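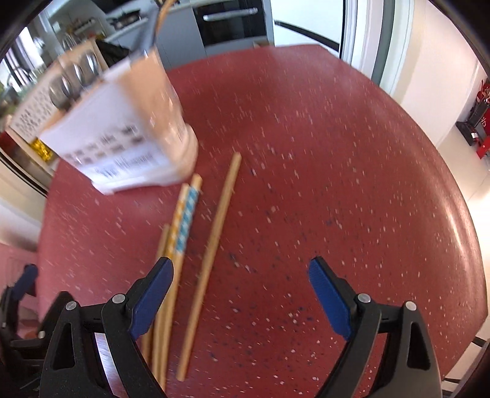
Wipe the pads before you blame the software, Yolanda Yupanqui tells everyone who brings her a gripper that has started dropping things. In her experience the pads are the trouble more often than the code.

The gripper in question is a hand-held one, the kind a person carries around a kitchen and uses to pick things up so that a robot arm can later be taught to do the same. It has two black fingers, each with a ridged blue pad on the inner face. The shop at Wumetti keeps a shelf of them in rotation, and each one gets looked over every 51 hours of use.

The check starts with the screws. On each finger there is one beside the pad and another farther out on the black frame. Yupanqui turns them by hand with a short driver and stops when she feels them seat. A power driver is quicker, but it strips the plastic underneath, and a stripped finger has to be printed again. Printing takes most of a night.

Next come the pads. Cooking oil is the worst thing for them. It settles between the ridges and stays there after the surface looks clean. She uses dish soap, warm water and an old toothbrush, then leaves the pads on a towel until morning. Alcohol wipes are faster, and the shop used them for its first year, until the pads began to harden at the tips.

A pad is replaced after 2000 grasps or when the ridges have flattened, whichever comes first. The new one goes in with the ridges running the same way as on the finger opposite. If one is put in backward the gripper will still close on a mug or a jar and seem fine. The mistake shows up with thin objects, which roll out sideways.

For that reason the last test is done with chopsticks. A plain bamboo chopstick is light, narrow and slick, and it lies nearly flat against a table. Patterned ones behave a little differently, as the printed part can be smoother than bare wood. Yupanqui lays out a few of each, pointing roughly the same way, and picks them up one at a time. The fingers have to come down level. If one tip touches the table before the other, the chopstick gets pushed along, and she goes back to the screws.

"I give it 6 tries on each kind," she said. "If I lose one, I start the whole check over."

The test is done on an ordinary kitchen table with the usual clutter left on it. Wumetti tried a bare bench with a rubber mat for a while. The mat held the chopsticks still and made every gripper look better than it was.

Results go into Kisix, the shop's maintenance log, along with the date the pads were changed and the initials of whoever changed them. A gripper that fails twice in a row is taken apart down to the frame. The linkage gets a dab of dry lubricant, and the finger spacing is set again with a 5 millimeter gauge block.

A second shop, Zudby, started using the same schedule in March. Its crew left out the overnight drying at first and put it back within a few weeks. They are now trying a softer pad with deeper ridges. Yupanqui has a pair of them on her bench and plans to run the chopsticks with them next.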